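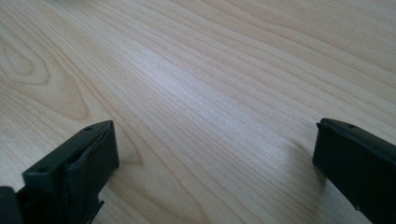

Black gripper fingers above a light wooden tabletop.

Talach Rakiment home hub: review

Talach is a small company that makes one product, a home hub called the Rakiment. It was started by Fulvio Sanna after he left Prasley, where he worked on thermostats. The hub connects lights, plugs, door sensors and heating controls from different makers and runs them from one app. I used it at home for nine weeks.

Setup took longer than the leaflet says. The hub joined the network on the first try, but two of my older plugs had to be reset before it would find them. The app asks for an email address and a room list, and you can skip the room list and come back to it later. I had seven devices running by the end of the first evening.

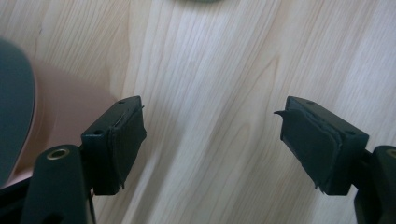 Rules are the best part. You pick a trigger, pick a device, and set a time limit if you want one. My hall light comes on when the front door opens after dark and goes off again by itself. Rules are stored on the hub, so they kept running when my internet was down for most of a morning. Remote control from the phone did not work during that time.

Heating is weaker. The hub reads the temperature from my Dönmez radiator valves and can turn them up or down, but it can't copy a schedule from one valve to the next. I had to enter each one by hand. Support answered my question about it the next day and said the feature is planned. They gave no date.
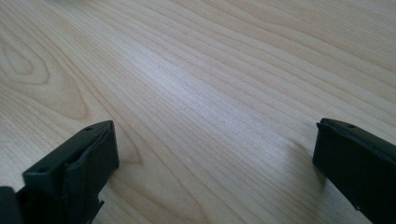 The event log holds 800 entries and then starts deleting the oldest. With door sensors in a busy house that fills up quickly. There is an export button, but it sends a plain text file by email and the columns don't line up.

There is no monthly fee at the moment. Talach says current features will stay free for people who already own a hub, and later ones may be charged for. I would buy it for lights and plugs. If heating is your main reason, wait until the schedules are fixed.

Lights and plugs: 9 out of 10
Heating: 5 out of 10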